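Trelside Two-Bin Block Transfer Tray
Benchmark fixture for grasp-learning research, with dataset and baseline policy
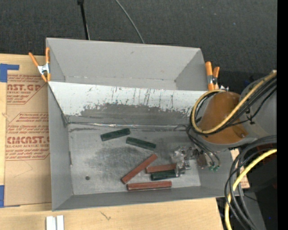 Tray in use with six blocks in the front compartment and the gripper at the middle pair.

Overview

The Trelside tray is a divided box for testing how well a learned policy picks rectangular blocks out of clutter. The robot takes blocks one at a time from one compartment, passes them over the divider and releases them in the other. When the first side is empty, the job runs in reverse. This lets a robot collect attempts for long stretches without a person resetting the blocks.

The tray was built for the Zisedetti study, which compared policies trained on isolated blocks with policies trained on blocks that touch or lean on each other. It is now available to other labs as a kit.

What the study found

Both policies were trained on 2,000 attempts. On blocks with clear space on every side, there was little difference between them. On touching pairs, the policy trained on clutter did much better. Most failures of the other policy came from closing on two blocks at once, or from pushing one block under its neighbor. Parallel pairs lying side by side were the hardest case for both.

A further 730 attempts were recorded on a tray with a worn floor and scuffed divider. Scores dropped for the policy trained only on new trays, mainly from false grasps at marks on the floor. We recommend keeping some worn-tray data in any training set. Please don't repaint the divider halfway through a collection run.

In the kit

Gray open box with sloping divider
Rectangular blocks in dark green and reddish brown
2 spring clamps
Attempt logs and overhead images from the study
Baseline policy weights and the Machala scoring script

The robot arm, gripper and camera are not supplied.

Setup

Clamp the box at both ends to a flat tabletop. Route arm cables so that they stay out of both compartments through the full reach of the arm. Run the Machala calibration routine before the first attempt and again any time the box is moved. A full calibration takes 36 minutes.

Known limits

The scoring script counts a block as transferred only when it is at rest on the compartment floor. Blocks that stop on the slope are logged as failures. Block color is not used in scoring. Logs made with the older Adent format need to be converted first; the converter is in the tools folder.

Replacement blocks and dividers can be ordered separately. Dividers ship in July.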